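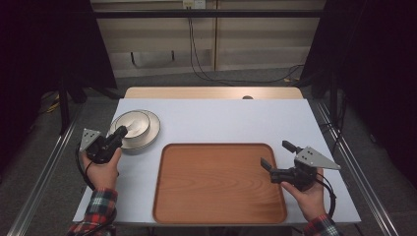

Tray station, both grippers in hand, seen from the head camera.

Skoltgate tray station: setup and upkeep

Covers the hand-held gripper pair at the tray station. Recording format is in a separate file.

Before a session
Set the wooden tray near the front edge of the white top. Run each cable down its own side of the table. Check that the dotted plates are tight and clean.
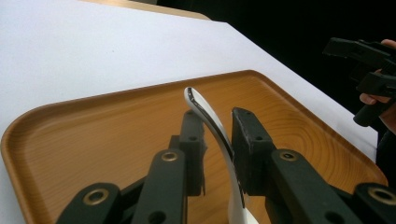
Finger pads closed on a curved white piece, wooden tray underneath.

Linkage
Check the bolts at the brass-ringed holes every 40 episodes. Links should swing freely with no side play. Replace finger pads in pairs; scuffing on the inner face is acceptable until the grip slips. Spare pads: 2 pairs, kept by Urmas Sakalauskas.

Log
July: pads replaced at episode 2840 (A. Ramalho).

Contact: Tiago Henriques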